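Home | Notebook | Bench log | Stock list | Contact

20/01/2025
Glue trials, drawer boxes, cont.

Started late, shop cold. Stove took most of an hour to get the room up to where hide glue is worth bothering with. Left the glue pot on low while I cut more test joints. Same ash as before, from the Girard boards, the straight one with the pencil stripe down the side. Don't use that board for anything else please, I want all the samples out of one stick.

Where things stood: batch 2 held fine in the lap joints and let go in two of the dovetails when Dwayne leaned on them. He says starved joint. I say the glue had gelled before the clamps went on. Could be both. Broken faces had a shiny skin on one side and bare wood on the other, so I lean to gelled.

Today, batch 5. Changes from last time:
- soaked the granules overnight, cold water, lid on
- a bit more water, it was pulling strings before
- warmed the parts on the rack over the stove first
- brushed both faces, not just the pins
- clamps already set to width before any glue came out of the pot

The last one made the biggest differnce to how it felt. No scrabbling. Had the joint home and squared while the squeeze-out was still runny. Wiped with a hot rag, came off clean.

Pot: the thermostat on the old Stustach is drifting again. Dial says one thing, the kitchen thermometer says hotter. Go by the thermometer. If the pot smells like a tannery it's been cooked, throw it out, don't try to thin it. Lyle threw out a good pot last week because he didn't like the smell, but that was just the glue Lyle. It smells like that.

Did four corners the new way, and one pair with the Virkix liquid hide for comparison. The bottled stuff is so much slower. Nice for a big carcass, maybe. For drawers it's a nuisance, everything creeps while you go for a second clamp. Check the date on the bottle before using any, the one at the back of the shelf says April and I don't know April of what.

Labeled with pencil on the end grain, 5A thru 5D, and V1, V2 for the bottled. Please don't sand the ends.

Order: paper went in under part no. 22 at Plaklow, wrong grit again, they sent the coarse. Tried to look up the return form and got a 404. Will phone. 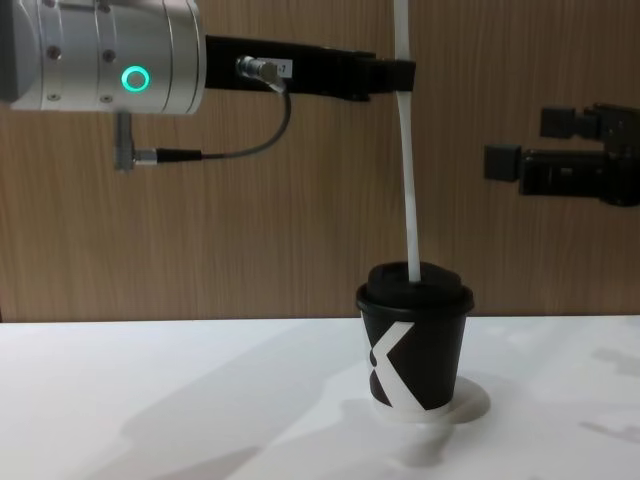
Leaving everything in clamps overnight, even the hot glue ones. Could probably pull those sooner but I'd like all six to have the same time. Then:

1. Unclamp, look at the glue line under the lamp, note any gaps before anybody touches them.
2. Rack test on the bench hook, Dwayne pulling because he pulled the last lot and I want the same arm.
3. Steam one apart. Half the point of hide glue is being able to undo it, so would like to see how clean it lets go. Kettle and the thin palette knife.

Question for Lyle: did you size the end grain on the batch 2 laps? Notes don't say. If you did, that muddies the comparison and I'd have to do the laps over with plain faces.

Also the drawer bottoms. Still want them dry in the groove, no glue, grain running side to side, one screw at the back in a slot. Had this argument already. Solid wood needs to move. If we switch to ply then fine, glue away, but the customer asked for solid.

Brushes are in the jar of warm water by the sink, rinse before they set up. Stove shut down, pot unplugged. Need more rags.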